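Notes from the Gripper Bench

June was gripper month at our end of the building, and I've got opinions! We had two sets of fingers to try on the same arm, the ones Dasevon sent us and the ones Stimodo makes, and I wanted to know which pair we'd trust inside a PC that somebody is taking apart for spares. Lifting foam blocks off a table is fine for a demo, but a computer case is a mean little place for a gripper. There are walls on every side, wires wherever you'd like to put a finger, and shiny metal that plays tricks on a wrist camera.

Efraín Tello wrote the motion script (he calls it Roman, don't ask me why) and I did the swapping, the resetting and most of the muttering. The routine is simple enough. Come in high, drop just below the rim, pause for a look through the wrist camera, then go for whatever part is on the list. Each set of fingers got 101 runs, because Efraín set the counter to 100 and the thing starts at zero. 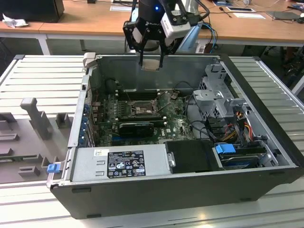 Fingers just inside the rim, with the side panel off and the CPU socket empty.

The Dasevon fingers are the stiffer pair. On drive latches I loved them - they go where you tell them and they don't flex when they get there. Near cables they made me nervous, and I had my hand on the stop button more than I'd like to admit. The Stimodo pair has more give, so a bad approach angle mostly ended in a nudge. The trouble is that same give makes them wander when you pull on something stubborn, and memory sticks are very stubborn.

Force settings took the longest. The Grerkell controller goes from 0 to 2000 in its own units, and I started at 1000 thinking halfway was polite. It was way too much! We crept down from there over a couple of afternoons and I now have six pages of scribbled numbers taped up by the door, if anyone wants to squint at them.

One more tip from the swapping side: redo the camera calibration every single time you change fingers, even when you're sure nothing moved. I skipped it once and we spent until 6 p.m. blaming the script. Sorry, Efraín.

For now the Dasevon pair is staying on for latches and drives, and I'll be trying the Stimodo ones again on cable plugs with a slower approach. If you have a dead desktop you don't need back, bring it over.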